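Weathering a Posed Figure with Acrylic Washes and Pigment

Applies to: 1/6 and 1/12 scale figures in ABS, PVC or resin. Fabric costumes are covered on a separate page.

Factory paint on most articulated figures is applied evenly and sealed with a satin coat. The method below adds grime to recesses, wear to raised edges and dust to the lower legs. It was tested on a Modach 1/6 scale loader pilot and on two smaller figures from the Sisay range. Allow two evenings, most of which is drying time.

What you need

Acrylic wash in dark brown and black
Acrylic paint in a mid grey and a dull steel
Dry pigment, one earth colour and one pale dust colour
Matt varnish, either sprayed or brushed
Wet and dry paper, 2000 grit
Brushes: size 0, size 2, one old flat brush
Cotton buds, a piece of foam packing, kitchen roll
Masking tape and a small cross-head screwdriver

Enamel washes are not recommended on PVC. The thinner can soften the surface, and on some figures it stays tacky for good. Fadiren sells a water-based wash that behaves much like an enamel and was used here. Any similar product will do.

1. Take the figure apart as far as it allows

Remove hands, head, belt parts and any clip-on armour. On the Modach figure the shoulder plates are held by one screw each, under the arm. Warm stiff joints with a hairdryer before pulling. Do not twist wrist pegs, which shear easily. Put the pegs and screws in a lidded tub.

Mask the eyes, any clear parts and the battery cover if the figure has lights. Take the batteries out.

2. Clean and key the surface

Wash the parts in lukewarm water with a drop of washing-up liquid, using an old toothbrush. Keep water away from any part with wiring and wipe that part with a damp cloth instead. Leave everything to dry overnight.

Rub the 2000 grit paper over large flat panels only. Use it damp and with almost no pressure. The aim is to dull the satin coat so that the wash grips. If colour appears on the paper, stop.

3. Apply the wash

Shake the bottle well and work on one panel at a time. Load the size 0 brush, touch it to a panel line and let the wash run along. For a whole limb, brush the wash over everything, wait 5 minutes, then lift the excess with a cotton bud. Wipe downwards on vertical surfaces so that any streaks follow the direction rain would take.
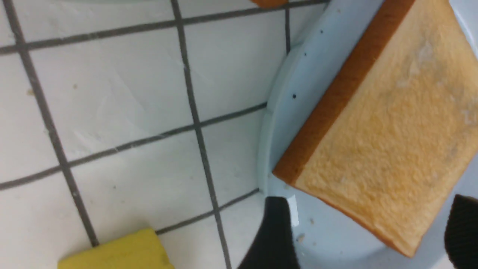 Brown is the better choice over white, yellow and orange armour. Black looks harsh on those colours and should be kept for vents, joints and gun barrels. A second coat can go on after an hour. Three coats is usually too many at this scale, as the panel lines start to look drawn on.

4. Chip the edges

Tear a piece of foam to get a rough face. Dip it in mid grey, dab nearly all of it off on kitchen roll, then touch it to corners, knee plates and the toes of the boots. Keep chips small. A mark 1 mm across stands for 6 mm on the real object.

Use the steel colour only inside the larger grey chips, with the size 0 brush. Leave a thin grey border showing. Areas that rub together, such as the inside of the forearm and the hip plate, can take more wear than the chest.

5. Add the dust

Brush the earth pigment on dry around the feet and ankles with the old flat brush. Work the pale pigment over it, fading out at the knee. Tap off the spare. Handling will remove loose pigment, so fix it with matt varnish sprayed from 300 mm in short passes. The colour will darken a little under the varnish. Apply slightly more pigment than looks right to allow for this.

Spray outdoors or with a window open, and not in damp weather. Below 22 degrees the Skilico matt varnish used here was slow to cure and needed a full night before handling.

6. Reassemble

Scrape any paint from pegs and sockets with a cocktail stick. Refit the parts in the reverse order and remove the masking last. Move each joint once through its full range and touch in any bare plastic with the wash colour.

Common faults

Tide marks: wash left too long before wiping. Soften with a damp cotton bud and reapply.
White bloom: varnish sprayed in damp air. A second light coat in dry conditions often clears it.
Sticky surface: wrong thinner on PVC. Wash the part, leave it for a week and try an acrylic matt coat.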